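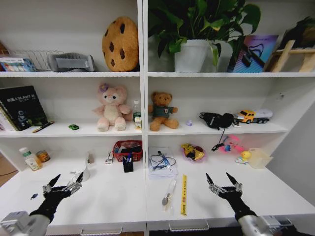
Orla Ó Dálaigh objected, when she read our first draft, that people don't put things on a shelf by category at all; they put them where the last thing left a gap. We think she is largely right, and her remark changed how we wrote this section. We had set out to sort open shelving into "storage" and "display," the two headings used in our Skusham home visits, and we kept running into shelves that were happily both.

4.2 Mixed shelves above a desk

The open unit over a white desktop is one of the most rewarding kinds of furniture to study. It is close enough to reach from a chair, so it collects things in daily use, and it sits at eye level, so it also collects things people like to look at. In the Hivstead interviews, 13 of the 20 households with a unit of this type told us it held "a bit of everything," and most said so with obvious affection. When we asked them to name one object they would move elsewhere, 4 could not think of any.

The unit in Figure 3 shows this mixing very well. Soft things share boards with hard ones: cookie-shaped cushions on the upper left, a pink plush animal on the board beneath, and between and around them the ordinary traffic of a desk. The books lean together at the far left of the middle board, and the large black one is turned so that its cover faces out. We were delighted by that detail. A book facing out takes up several times the width of a book showing its spine, and the person arranging the shelf has to be willing to pay for it. Kinsella's sorting exercise (Section 3) found that people who turned even one book outward went on to leave wider spaces between their other objects too.

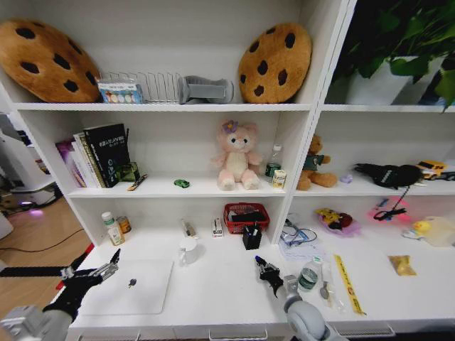 Figure 3. Open shelving above a desk, with books, plush items, a wire rack and a potted plant.

Spacing deserves a closer look. The small green toy car stands by itself on the middle board, with open shelf around it, while the plush animal and the clear bottle with the white cap are placed side by side. Under our coding rules, the car counts as a "single" and the other two as part of a "cluster." Singles are lovely to work with, because they draw the eye far more strongly than their size would suggest. In the recall task, where participants looked at a shelf for 15 seconds and then listed what they remembered, small singles were named earlier than much larger objects in clusters — a result we did not expect and have since been able to repeat with the Dunne shelves.

The wire rack raises a different question. A rack with upright loops promises order: it suggests plates, folders, or envelopes standing in a row. We code racks by position and by what stands near them, and leave their purpose open unless the household tells us. Tatell, our coding sheet, has a separate line for these "holders," and it is the line on which our two coders disagreed most often. Colm Kinsella argued for treating a holder as storage whether or not it is in use, and we adopted his rule for the counts in Table 2.

Plants gave us much less trouble. Leaves spread past the pot and sometimes hang over the edge of a board, so we measure a plant by the pot alone and note the spread of its leaves in a separate column. This keeps a broad-leaved plant from swallowing its neighbors in the data, and it made the October recount a good deal quicker to finish.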